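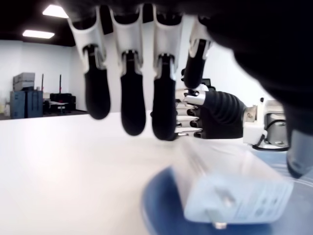
One hand over the table and another coming in from the right, at the Morkov open day.

Last updated: Apr 13, 2022

I had been meaning to go to Flomstead since January, when a leaflet came through the door with the local paper and I stuck it on the fridge behind the bin calendar. Well, I finally went! Morkov have a workshop there, on the far side of the trading estate (go past the tile place, then past it again, as I did, if you miss the turning), and they let visitors in for an afternoon to see the robot hands.

I was visitor number 70 according to my sticker, and they took us through in groups of 4, which meant a bit of a wait with a very decent cup of tea. Once inside you stand much closer than I'd expected. I worked in a glove shop for years before the children came along, so I have looked at a great many hands in my time, and I found myself sizing these up for a fitting. Large, I'd say, and very long in the finger.

What I liked best was the joints. They're silvery and rather neat, each finger finishing in a rounded black tip, and the back of the hand has a dark ribbed covering that put me in mind of a good corduroy. I'd have loved to have a feel of it, but I kept my own hands in my pockets like a good girl.

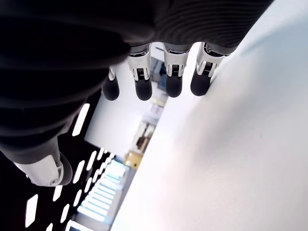
The demonstration itself

We had three goes at watching, with a pause between each for questions. A gentleman in my group wanted to know about batteries and went on for some time, bless him, so I never got to ask mine, and I wrote it on the comment card instead. I wanted to know whether they teach each finger separately, the way you do with a child at the piano, or all of them together. If the answer comes I'll put it up here.
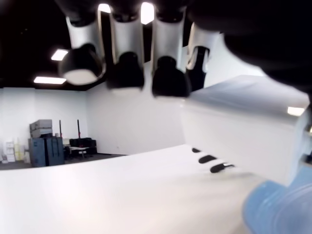
White finger shells with the black tips, and the blue cabinet over by the wall.

I came home on the 3 o'clock bus feeling quite cheered. There's a talk on the Hivorance project later in the year and I've already put my name down for it, with a seat saved for my sister.

Contact me | Copyright 2022, all words my own | Back to top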